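Household chore automation

Last updated: January
Shares: 21 | Comments: 6

Household chore automation is the use of machines to do domestic work such as clearing tables, tidying rooms, folding laundry and cleaning floors. Single-purpose machines have done parts of this work for decades. A general machine that can be told to tidy a dining room, and then do it in any home, is not yet a common product.

Floors and dishes

Floor cleaning is the most settled area. Robot vacuums can map a home and return to a dock, though cords, socks and chair legs still stop them. Dishwashers wash well but need a person to load and unload them.

Tables and loose objects

Clearing a table is harder. The machine must find each object, decide whether it belongs there, pick it up without damage and put it somewhere sensible. Flat things are a known problem. A magazine or a sheet of paper offers little for a gripper to hold, and many systems slide it to the table edge first. Chairs pushed in close also limit how far an arm can reach.

Training in simulation

Much of this work is practiced in computer-rendered rooms before it is tried on hardware. The Rendine task set, used at the Vutbridge workshop, has 500 tidying tasks in 9 room layouts. Supporters say simulated practice is cheap and safe. Critics answer that rendered objects seldom bend, stick or spill the way real ones do.

Simulated rooms, including a dining table with a box and flat items on top.
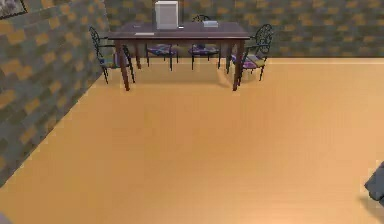
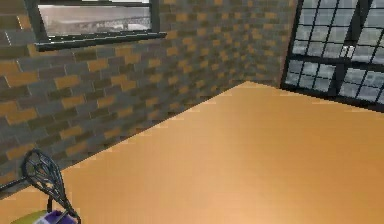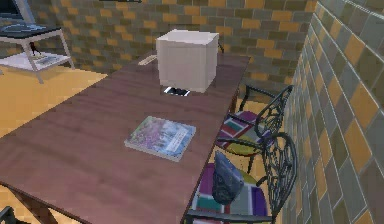
Results carried over to real homes are mixed. In the Zawadzka trial, a wheeled arm made by Boretine cleared a kitchen table in six of nine homes, and took 21 minutes on its slowest run. A person was on hand each time to restart it. Glassware was left out of the trial. Shop-floor versions of the same arm do better, mainly on sorting jobs where the bins stay put and the lighting does not change.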